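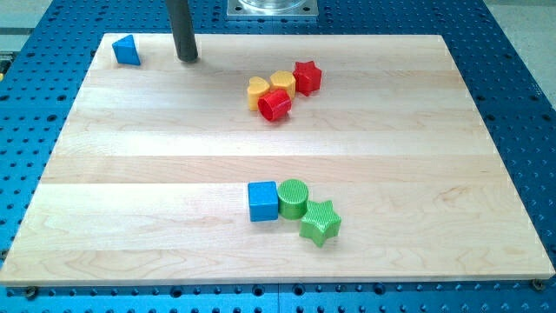

2 min read

Minutes, bench meeting, April

Hi all, my turn to type these up, so forgive the rambling. We started at 9:15 with Gert Coetzee in the chair and everyone from the Darngate bench there except Sfakianakis, who dialed in halfway through and had to be caught up.

1. Last month's minutes. Fine. Gert wants "gripper" spelled the same way all the way through. Noted!

2. The downward push. Most of the meeting went on this one. During the block sorting runs the arm came down too far over the maple board and kept pushing until I hit the stop. I was standing right there and it still took me longer than I'd like (I had a coffee in my other hand, yes, I know, that's going in the book too). No one was hurt. The run was number 66 out of a planned 100, and the ones before it were clean.

Gert pulled the log. The controller was still using the table height from before we put the board on, so it thought it had more room than it did. The force limit should have caught that, but it was set at 100 percent, left over from the Honadura demo. I said I thought I'd put it back. I hadn't, so that one's mine.

We talked for a good while about whether the blocks matter. Sfakianakis thinks the tight groups, like the two yellow hearts with the red star and red cylinder, make the arm hunt around more and we should spread everything out. I'd like to keep them close, that's the whole point of the test! Left as is for now, with the speed turned down.

3. The stop button. It's the original from 2017 and it feels mushy to me. Gert pressed it a bunch of times and said it felt okay to him. We're asking Kullthorpe for a new one anyway.

4. What we agreed. I write up the incident and add a board height check to the startup sheet. Gert locks the force limit behind a password. Both hands free for whoever is on the stop. No runs until the first two are done.

5. Other stuff. The blue table needs its bolts checked, and somebody has my hex keys. Please give them back.

Finished at 10:05. Next chair is Sfakianakis.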